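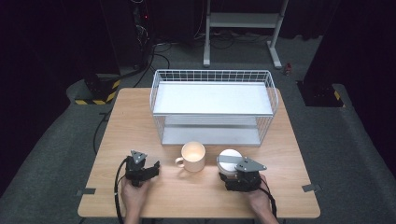
**Oris two-tier wire basket, white**
Item 812. In stock, ships Friday if you get the order in before noon.

Small countertop rack for the stuff that never makes it back into the cupboard. Mugs, sugar, tea tins, the round container with the flat lid that every kitchen seems to own. Solid panel up top, solid panel down low, thin vertical wires along the sides. Rim is rounded. Open top so you can reach in from above.

## What you get

- one basket, white wire mesh
- upper shelf panel, white, solid
- lower base panel, white, solid
- fold-out sheet with the assembly steps (mostly drawings)

No mug, no container, no table. People ask.

## Putting it together

Takes 5 minutes. Base panel first, smooth side up, press the corners down till they seat. Then the upper panel. Slide it in at a slight angle and level it out. If it sticks, back it out and try the other short side, one end is a hair tighter than the other on most of them. Don't use a hammer. We had one come back that way.

Panels lift out again for washing.

## Where it goes

Table, counter, top of a low cabinet. Rectangular, so it backs up to a wall fine, but it looks OK in the middle of a table too since there's no real front or back. On a pale wood top the white looks clean and doesn't take over. Leave yourself space in front for a cup. Handy for a coffee spot: mugs on the upper level, lidded containers below, filters stood up along the side.

Other places customers have used theirs:

- bathroom, rolled hand towels
- office break room, tea and stir sticks
- kids art table, paper below and paint pots on top (wipe it same day!!)
- craft fair stall

Not for outdoors. Not for the shower either, the coating holds up to splashes but not to standing in water all week.

## Loading it

Heavy things on the lower panel. Upper panel is for mugs and light jars, don't stack plates on it. Tall bottles tip so lay them down or keep them somewhere else. Anything smaller than the gaps in the mesh should go in a tub first, packets of sweetener especially, they work thier way out the sides.

## Cleaning

Damp cloth, dish soap. Dry it after. Coffee rings come off the panels with baking soda, go easy. No dishwasher, no steel wool. If the coating chips, dab it with white appliance paint before it rusts.

## Sizes and versions

This page is for the two-tier only. The **Volier** is the single-level version, same wire, no upper panel, cheaper. The **Zolon** is deeper and comes in black, more of a pantry thing. Panels do not swap between Oris and Zolon, we've tried. Volier base panel does fit the Oris, so if you crack one order that.

## Orders

Sold singly or in cartons. Cafes and offices taking 80 or more, write first, there's a separate price and it ships on a pallet from the Pangaribuan warehouse. We got 3000 in for January and the single-piece stock is moving quick. Next batch date not set yet.

Returns: unused, panels still in the wrap, keep the box. Damaged in shipping, send us a photo of the basket and one of the box and we'll send a replacment part or a whole new one, whichever is faster. Bent wires usually push back by hand so try that before you pack it up.

## Quick answers

Does it wobble? On a flat table no. On a warped one, put a felt pad under a corner.

Can two be stacked? No. Top is open and there's nothing for the second one to lock onto.

Does it come in other colors? White only for this one.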